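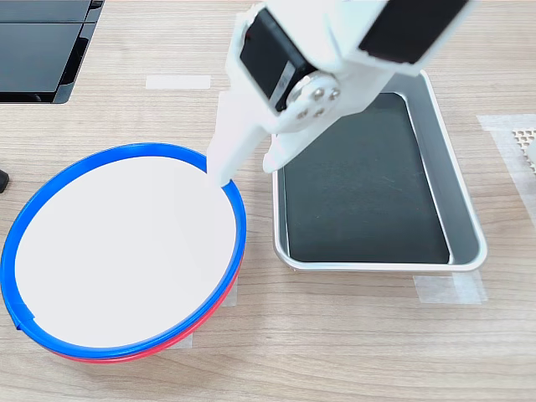 Timbridge Tabletop Containers

Version 3
Updated July 2024

Summary

Timbridge Tabletop Containers is a set of 3,621 still images of small open containers on tables, with one plain-text annotation file per image. The subject is ordinary bowls, trays, dishes and tubs of the kind used to sort and hold small items. Most were set out in pairs. The set is meant for work on container outlines, rims, linings and the boundary between a container and the surface under it.

The images show containers only as they stood at one moment. There are no sequences, and no image is linked to an earlier or later one.

Contents

images/ still images in color
labels/ one text file per image, same base name
splits/ lists of base names for train, validation and test
surfaces.txt table of surface codes
linings.txt table of lining codes
CHANGES.txt version history

The test split has 700 images. Container pairs in the test split do not appear in train or validation. Surfaces are shared across all splits.

Container classes

bowl: round opening, curved or sloped wall
tray: flat bottom, raised sides, length greater than width, corners rounded or square
dish: shallow, round or oval, wall lower than one quarter of the width
tub: straight wall, deeper than a dish, no handle
other: anything not covered above, with a short note in the label file

The class is assigned from the shape of the opening and the wall. Material is recorded in a separate field and may be left as "unknown". Steel, glass and ceramic are used only where the surface finish leaves no doubt. A colored container without a clear finish is recorded by color alone.

Linings

Many of the containers have something flat in the bottom: a mat, a sheet of paper, a disc, a cloth or a second plate. A lining is labeled as its own region and is not merged with the container. If the lining fills the interior and hides the bottom, the field bottom_visible is set to "no".

Paper and thin white plates are hard to tell apart when seen from above. Annotators were told to use the code "flat_white" for both unless an edge thickness could be seen. Users who need the two separated will have to relabel.

Stacked containers

Two containers placed one in or on the other are labeled as two objects if any part of the lower rim shows. The upper rim gets the full outline. The lower one gets only the visible part, with the field stacked set to "likely" or "certain". "Likely" is the default for rims in two colors where the walls cannot be followed down to the table. A single container with a painted or molded band can look the same, and some errors in this field should be expected.

Notches, tabs and pouring lips are kept inside the outline. Do not smooth them out when fitting ellipses.

Surfaces

Tabletops are coded by color and pattern: pale wood grain, dark wood grain, plain white, plain gray, speckled. The codes describe appearance and do not state what the table is made of. Tape on the table is labeled as "tape" when it is at least 10 pixels wide. Tape that runs under a container is outlined only where it can be seen, and the hidden part is not estimated.

Label format

Each line in a label file holds one object, with fields separated by tabs:

id, class, color, material, lining, bottom_visible, stacked, truncated, outline

The outline is a list of points in clockwise order, starting from the topmost point. Objects that reach the image border have truncated set to "yes". Objects that pass in front of a container are outlined under class "occluder" with no further detail.

Known problems

Bright reflections along metal rims pull some outlines inward by a few pixels.

Dark mats in metal trays lose texture in low light. The mat edge in these images was drawn from the visible corners and joined by straight lines.

Translucent tape on pale wood grain is under-labeled. A second pass was done for the test split only.

Labels made in the first round used "basin" for wide bowls. All of these were changed to "bowl" in version 2, but the old word is still present in some note fields.

Tools

The Piser script reads the label files and writes outlines as polygons. Run it from the top folder:

piser export --labels labels --out polygons

The Zavby viewer opens an image with its label file side by side. Versions of the viewer before October have no support for the stacked field and will skip it without a warning.

Use

Free for research and teaching. Cite as "Timbridge Tabletop Containers, version 3". Copies may be shared if this file is included. Corrections to labels should be sent as a changed label file with the base name kept, through the Vídalín tracker under the heading "containers".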